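Speaker notes – "Pricing and Placing the Backlist Romance"
Gornura Publishers' Forum, afternoon session, main hall

**Opening (2 minutes)**

Good afternoon. On behalf of the digital editions department at Peltonen, I thank the Forum for its invitation. My name is Mitsuko Shimada, and I am responsible for the electronic backlist. My colleague Châu Võ prepared the sales figures and will join me for questions.

The subject is older romance titles: books that had a respectable life in paperback, went out of print, and have since been returned to sale as e-books. I will speak on price, on descriptions, and on the treatment of series.

*Pause for latecomers. Confirm that the back rows can hear.*

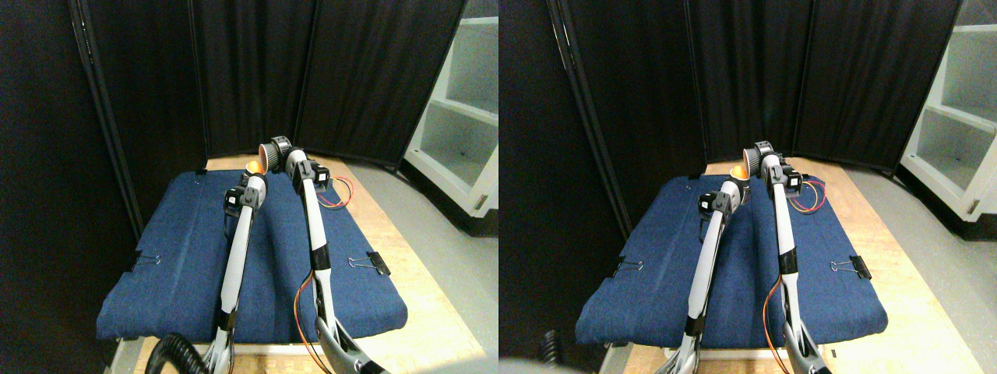
*Page last changed: April, after second read-through (C.V.)*

**The list as it stands**

Peltonen holds electronic rights to 80 romance titles. Most were first published as mass-market paperbacks, and the contracts for many of them did not mention electronic editions at all. Rights were cleared author by author, and in several cases through an estate. I wish to record our thanks to the authors who searched their own files for signed letters of reversion.

The largest single group is the Danside series, 15 novels set in one harbor town. The remainder are standalone titles: contemporary, historical, and a small number of romantic suspense.

*Do not read out the full list of titles. It is in the handout.*

**Price**

Our first practice was to set one price across the list. It was simple to administer, and it served the books poorly. A short category romance and a long historical saga were offered to the reader at the same figure, and reviewers remarked on it.

We now work from three considerations:

- the length of the book
- whether it opens a series
- whether the author has new work on sale elsewhere

The first Danside novel, *The Ferry to Fimville*, was placed at the lowest price our retailers permit and kept there for the whole of April. In that month it sold 1,082 copies. The second book remained at full price throughout, and its sales rose as well, though by a smaller measure.

I would ask the audience to treat this with some care. The promotion coincided with a mention in a well-read newsletter, and we are unable to separate the two effects.

*If asked for the figure on the second book: Châu has it, but the author has asked that it stay private.*

**Descriptions**

Many of our original jacket texts were written for a bookstore shelf, where the cover did much of the work. Online, the reader often sees three lines before deciding whether to open the rest.

Our revised house rule is that both leads are named in the first two sentences, together with whatever stands between them. In *The Ferry to Fimville* the old text began with a paragraph on the history of the harbor. The new text begins with a widowed ferry captain and the auditor sent to close her route. The history of the harbor has been moved to the end.

We have also ceased to give away the final third of the plot. Several older descriptions did so – one revealed the wedding.

*Slow down here. The next section has more detail.*
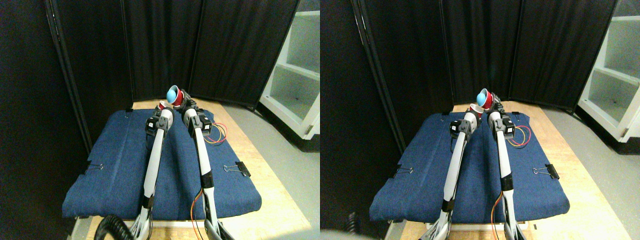
*Reading time: 4 minutes, without questions*

**Series order**

The most frequent complaint we receive concerns order. The Danside novels were not published in the order in which the story takes place, and readers hold firm views on which sequence is correct.

After some discussion within the department, we chose order of publication. The number now appears in the title field, in the description, and on the page facing the first chapter. A short note for readers who prefer to follow the story's own calendar is printed at the back of each volume.

Novellas gave us more difficulty. The two Christmas stories carry no number. They are described as "a Danside story," and we advise that they be read after the fourth novel.

**Covers**

The original painted covers could be used in only a few cases, as the artists' agreements were limited to print. New covers have been commissioned for the others. Lettering is checked at thumbnail size before approval.

*Mention that Gornura members may write to the department for the cover brief.*

**Questions**

Châu Võ will take questions on sales and retailers. I will take those on rights and editorial matters. Questions on individual contracts should be held for the coffee break.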